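Snack cups, clear and red

I have been putting off writing up the snack cups, mostly because I kept changing my mind about them. The short version is that I now put dry snacks in clear plastic cups and keep the red party cups for pouring into, and I've stopped buying bowls.

It started with the November get-together at the Lowther hall. We had the usual bowls of nuts and lollies along the bench, and by the end of the afternoon every bowl had a bit of every other bowl in it. Peanuts in the jelly beans, sultanas in the peanuts. I threw a fair bit of it out. On the drive home I decided that each person should get a cup, and that the food should be tipped into it from something else so no hands went in.

The red cups were easy. I had a sleeve of 17 left over in the pantry. They stand up well on a flat table, the rolled rim is comfortable to hold, and you can put them down half full without them going over. For the pouring side I wanted something I could see through, so I knew what was in it and how much was left.
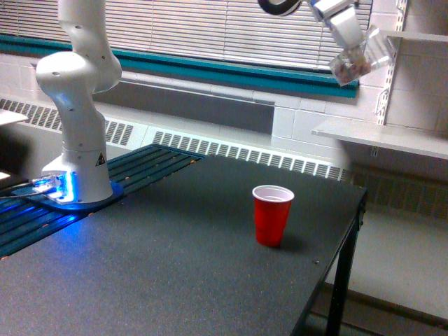
Consuelo Castaño
Writes about the pantry, the shed and feeding people in between
05/01/2018

I tried three sorts of clear container. The first was a tall one from Womik, which was too narrow at the top for anything bigger than a sultana. The second had a screw lid and I lost the lid. The third was an ordinary clear plastic cup with a wide mouth, and those are the ones I've stayed with. They came from the discount shop in Davham in a bag of 10.

Pouring dry food from one cup to another sounds like nothing, but there is a bit to it. Small round things all go at once. You tilt and tilt and nothing moves, then the lot slides down to the lip together and half of it goes on the table. Nuts are slower because they catch on each other. Mixed nuts with skins on are the best behaved of anything I've tried. Broken biscuit is the worst, with all the crumbs arriving last.

What works for me is to tip the clear cup until the food has gathered near the lip, wait a second, then keep going slowly with the mouth close over the red cup. If you hold it up high it bounces. A third of a cup is plenty to pour from. Fill it any higher and you have no control over the first bit.

Lollies need their own cup. I used to run nuts and lollies through the same one with a quick wipe in between, but the colour comes off on everything if the day is warm, and then there is the allergy question. Now the nut cups get a strip of tape on the bottom and they only ever have nuts in them.

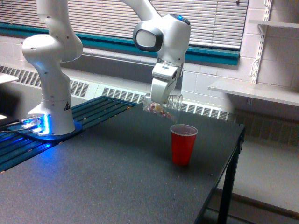 Marg wrote in after the last post to say that she wouldn't bother with the tape, she'd keep nuts off the table altogether and put out pretzels, as she has a grandson who can't be in the same room as a cashew. Fair enough. If I knew someone like that was coming I'd do the same, and I'd leave the nuts at home rather than trust a bit of tape.

She also asked how much to allow. For the Lowther crowd I did 84 small serves, which was too many. Some people don't want a snack at all and others come back, and it evens out to less than one each. I took home a full ice cream tub of mixed nuts and we were eating them for a fortnight.

The table matters more than I expected. A dark one is good for this job as you can see straight away where a pale nut has landed, though sultanas disappear on it. 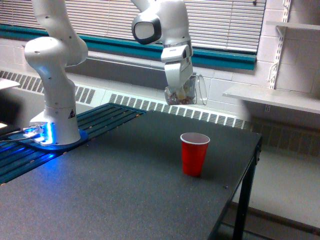

I also like one with a plain hard top and no cloth. A cloth looks nicer, but cups tip on the folds and the crumbs work their way in. With a bare top you wipe it down at the end and you're done.

As for washing up, the clear cups go in warm soapy water and drain upside down on a tea towel. I don't put them in the dishwasher. I did it once, with a Drerkico tablet, and they came out cloudy - you could still use them, but you couldn't see what was in them, and that was the whole point. The red ones get a rinse and go round again until they split. They do split eventually, usually down from the rim.

One cup of nuts can sit out on the table between pours, standing upright, with a saucer over the top if there are flies.

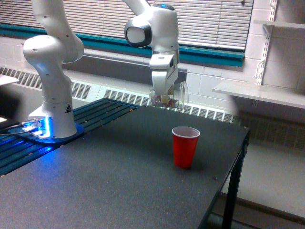 Storing them

Stack the red cups in one sleeve and the clear ones in another, and make sure they're properly dry first or they stick together. I keep both sleeves on their sides on the top pantry shelf, behind the flour. The taped nut cups live in a separate bag with the bag tied.

Leftover nuts go in a jar in the fridge, where they'll keep their flavour for a good while. Lollies go in the cupboard, in a tin, up high.

Next time I want to try popcorn. I suspect it will need a wider cup.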